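Dye notebook, Barnport
21/07/2022

Green again, and I am very happy with today. Pot opened at the usual time, weld from the Boiko bag (lot 2525, the one with the torn corner), 119 grams dry, soaked overnight in the enamel bucket. Smelled like wet hay and a little like honey by morning. Strained twice through the old curtain. Second straining was worth it, hardly any grit left in the bottom.

Brought the bath up slowly and held it at 151 F. In March I let it climb well past that and got the brown-yellow I complained about for pages, so the low heat is staying. Chalk went in at the start this time, a pinch, and the yellow jumped right away. I love that moment! It goes from weak tea to something you'd want to wear.

Cotton was the Rarkora plain weave, scoured with soda ash and mordanted with alum acetate last week. The scour water came off so dirty that I did it again. Anyone picking this up after me: do the second scour, even if the cloth says "ready to dye" on the wrapper. Ours said so too.

Yellow first, then one quick dip in the indigo vat. The vat was tired, greenish under the coppery film, pH a bit low on the strips, and I nearly fed it before starting. Glad I didn't - a tired vat gives the soft gray-green I've been chasing since spring, and a fresh one goes straight to teal. Count of eight, out under the surface, no dripping back in.

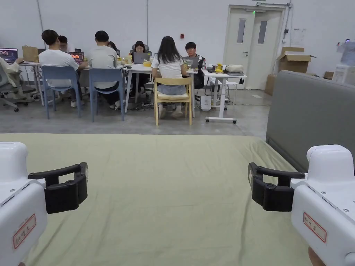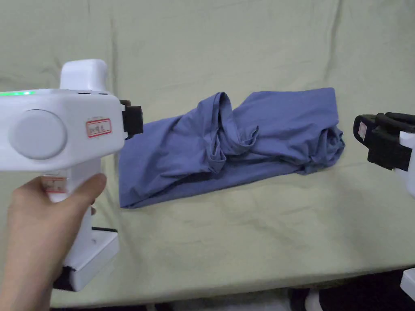 Fabric, two views.

Evenness is the part still bugging me. On the weld-only swatches there's a paler band along one selvage, and I think the cloth was folded against the side of the pot when I went to answer the door. Ákos Hegedűs says it's the mordant, that I squeezed too hard along that side before drying. He could be right. Easy to test: two strips off the same length, one squeezed and one left to drip, same pot.

He also wants to try the Zereo soap for the final wash. Fine by me as long as it's pH neutral, and the bottle doesn't say. Test strip first, Ákos!

Linen scraps went in with everything else just to see, and wow. Deeper than the cotton, a bit mossy, and the slubs took more color than the ground so the whole thing has a grain to it. Would make a gorgeous apron. No record of how those scraps were mordanted, sadly, they came out of the bottom drawer.

Saved the exhaust bath in the lidded jar, back shelf. There's almost certainly enough yellow left for a skein of wool.

To do:
- squeeze/drip test as above
- lightfast strips in the south window, half covered with card
- feed the vat, lime first, then fructose, leave it overnight
- more alum acetate, we're down to the last scoop
- find the good tongs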